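Section 5: Levelling your Gollis worktop

Your Gollis is now the right way up with all its legs on, so the hard part is behind you. What follows needs a spirit level, the flat key from the small bag, and a second person with a calm temperament.

5.1 Before you start

Stand the table where it is going to live. Floors differ from one end of a room to the other, and a table levelled in the hall will sulk when you move it to the kitchen. Take everything off the top, including the instructions.

CAUTION: The assembled table is heavy. Do not lift it by the worktop edge, and do not drag it. The feet mark soft floors, and so do toes.

5.2 Adjusting the feet

1. Wind all the feet fully in by hand. If one refuses, check for grit in the thread before reaching for pliers.

2. Lay the spirit level along the long side. Note which end is low. Write it down -- you will be under the table in a moment and left and right will have swapped.

3. Fit the flat key to the foot at the low end and turn it clockwise, a half turn at a time. Each full turn raises the corner a little less than you hope.

4. Repeat along the short side, then go back and check the long side again. It will have moved.

5. Press down on each corner in turn. If the table rocks, lower the foot diagonally opposite the one that lifts. Raising the other one also works, until you run out of thread.

Do not extend any foot by more than 10 mm. If your floor needs more than that, use the Rosico packing discs (sold separately, we are sorry to say).
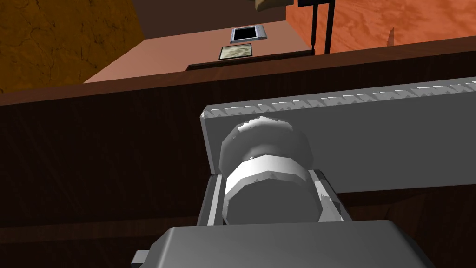
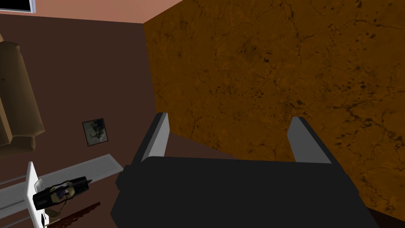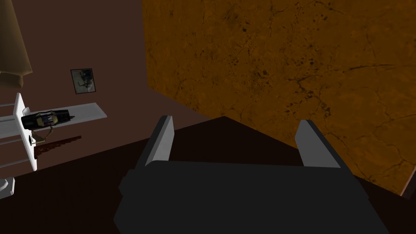 Rendered views, gripper in the foreground.

5.3 Locking off

6. Hold the foot still with the key and tighten the locking ring up against the leg. Finger tight, then a quarter turn. Owners with strong forearms should stop at finger tight.

7. Check the level one last time. If the bubble sits between the lines, stop. A perfectly central bubble is a hobby.

NOTE: Timber tops settle. Check the feet again after 90 days, and whenever the heating goes on or off for the season. May is a good month for it.

5.4 Load

The top will carry 800 newtons spread evenly. It will not carry the same load standing on one leg changing a light bulb. Keep heavy items over the legs where you can.

If the table still rocks after two full attempts, leave it overnight and try again before breakfast. If it rocks then too, write to Babita Singhal at the Lutance parts desk with the code from under the top. Replacement feet go out every Friday.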